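Reviews > Books and Teaching Materials > Human Rights Education

Cundlow Witness Kit, second edition

The Cundlow Witness Kit is a boxed set of classroom materials on mass atrocity and how people testify about it. It is meant for grades ten and up and for adult study groups. I used it with an evening class at a public library, one session every Tuesday, and then lent it to Kelly Entwistle, who teaches high school history and ran it with a full class.

The box holds 20 testimony folders, a leader's guide, a wall timeline and a set of map cards. Each folder has one person's account, a page of background and a page of sources. The accounts run from a page and a half to nine pages. The print is a good size and the paper takes pencil well. The box itself is thin cardboard and one corner split in the first month.

The strongest part is the choice of testimony. The editors kept the places where a speaker hesitates, corrects a date or declines to answer. In my group the best discussion came from a folder in which a woman tells the same morning twice, years apart, and the two tellings don't match. The leader's guide handles this sensibly. It explains how memory and record differ and doesn't push the group toward deciding whether she can be trusted.

Nhi Khúc wrote the section on petitions and open letters, and it is new in this edition. It shows how survivor groups have addressed legislatures and museums, with drafts next to the finished letters so you can see what was cut. My group spent two evenings on it. Kelly's students liked it less and wanted to know what happened after the letters were sent. The guide covers that in one paragraph, and it should be longer.

The timeline is weaker. It opens out to 100 inches, which is more wall than most classrooms have free, and the type is too small to read from a desk. We laid it across the tables. The map cards are clear but have no scale.

There is a companion website, run by Flurkuline. Audio for the folders is there, read by actors, and you need a code from the inside of the lid. Playback was fine on a laptop. On a phone the transcript covers the controls. The code works for one account only, so a school with several teachers would have to share a login.

Storage matters with this kit, as the folders should not be left out where younger children pick them up. It fits a standard shelf and weighs little enough to carry in one hand.

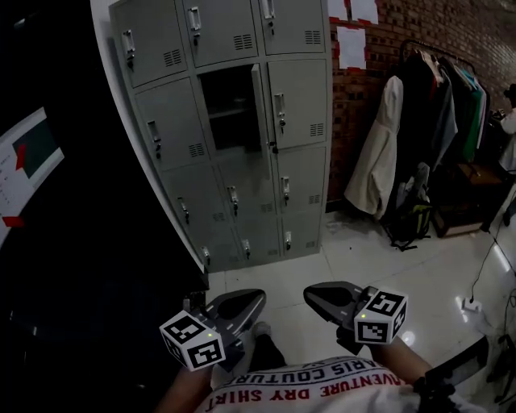 Lockers with keyhole latches, one door open.

I compared it with the Wanudico reader, which covers similar ground in a single paperback. Wanudico is cheaper and easier to hand out, but the excerpts are short and the questions after them mostly check recall. The Đoàn workbook has better maps and almost no first-person material.

For a study group or an upper-level class with several weeks to spend, I would buy the Cundlow kit. For a single lesson it is too much, and the Wanudico reader will do. Replacement folders are sold singly, so a lost one doesn't mean buying the whole box again. The timeline is not sold separately.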